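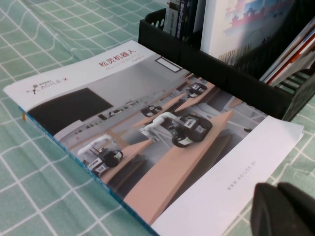

The Great Paper Sort, Part Two

Well, I said in January that I'd get through the catalog shelf before spring, and I'm happy to report I'm a good way in! If you missed the last newsletter, the shelf is the long one by the back door at Tomlow, where every brochure, price list and trade show booklet we've ever been handed goes to gather dust. Colm Conneely measured it for me and it came out at 8 feet of paper, most of it glossy and all of it heavy.

I've been working at the table with the green grid cloth on it (yes, it's wrinkled, no, I'm not ironing it) and taking one booklet at a time. The AgileX one slowed me right down. I meant to give it a minute and then I got stuck on the cover, which has a big photo of long pale tables with little wheeled robots on them, and I spent a good while wanting those tables for our own workroom. Imagine the layout you could do on one of those! Anyway, it has gone in the keep pile.

My rules so far, for anybody tackling a shelf at home. If there's a newer edition, the old one goes. If it has a tab or a sticker in it, I open it at that spot before deciding, as somebody cared enough to mark the page once. Price lists over 6 years old go straight to recycling, except the Urier ones, which Iida Hakala uses for her paper weaving and has asked me very nicely not to touch.

The big booklets are the awkward part. They won't stand up in the magazine files we bought from Phelan – they lean, then they slump, then the whole row goes – so I've started laying them flat with the spines facing out. A bright spine is a real help when you're hunting for something, and I've been putting the colorful ones at the ends of each stack so I can find my place again. The plain white spines are getting a strip of masking tape with the name in marker. It's ugly but you can read it from the door.

Still to do: the two Estix boxes under the bench, plus whatever is behind the paper cutter. If you borrowed a catalog and it's sitting in your car, please bring it back before 7 March 2022, when I'd like to get the labels done. And if anyone has a spare bookend or two, the sturdy metal kind, leave them on my desk and I'll be thrilled.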